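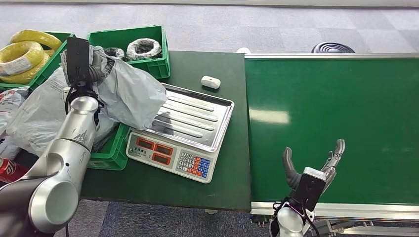
Cell rules, second pass. May 22, 2024, Ernbridge, weigh and sort cell.

Went through the draft operating rules with Dilek this morning and marked up what needs changing before Naa signs it. The old sheet was written for one arm and a bench. It says "keep the work area clear", and with two arms, a scale and a belt that is too vague to check anybody against. Take the left side of the table: the left gripper is down in a big plastic bag, the bag hangs over a green crate, and the crate stands close by the scale. Under the old wording you could call that clear or not clear depending on who was asked. Dilek wants a rule that names the thing, so we are writing one for bags and one for the scale.

Agreed wording so far:

Bags. Film and sacks are to be treated as moving parts while an arm is holding them. No bag may lie on the scale pan or over the keypad when a weight is being recorded. If a bag touches the pan during a reading, strike the reading and do it again.

Scale. Zero before each batch and after any stop. Nothing is stored on the table behind the pan, small items included. Phones, cases and pens go on the shelf by the door. Osaze asked whether the keypad can be used with the arms powered. Answer for now is no, arms in hold and key out. He thinks this will slow changeovers. It will.

Cables. Any loop of cable at the wrist gets looked at before the first run and after each tool change. Look for rubbing, slack that could catch on a crate rim, and loose ties. Write it in the book even when there is nothing to report.

Belt. Stays off until both grippers are confirmed by the person on the stop button. One person on the button, and they do nothing else.

Drinks. No cans or cups within reach of either arm base. Already a site rule at Flurkesside, so I copied theirs.

Crates took longest. Araba's view is that coils should lie flat on the crate floor and never be stacked, so the gripper always comes in at one height. I agree for the wrapped ones. Loose wrapping is the bigger trouble as it can fold over the hole in the middle and the finger has nothing to go into. Hinata wants a limit on how far a sack may hang over a rim. We left it at "tucked in or taken away", with loose straps counted as part of the sack.
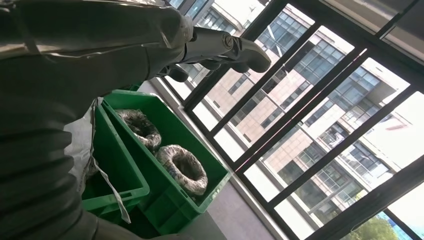 Still open

1. Light from the window side. Do we need a blind before the wrist camera checks are written into the rules? Hinata to try 3 times of day and note exposure each time.

2. Approach speed over crates. Draft says 90 mm/s. Dilek would like it lower near a sack.

3. Sleeve inspection. Cliniron's sheet gives 7 points, ours has none. Copy theirs in as an appendix and cross out what does not apply.

4. Training record. Chae list has 27 names and some have left. Naa to clean it up before the July review.

Clean copy goes in the folder by the cell once Naa has been through it. Old sheet comes down the same day.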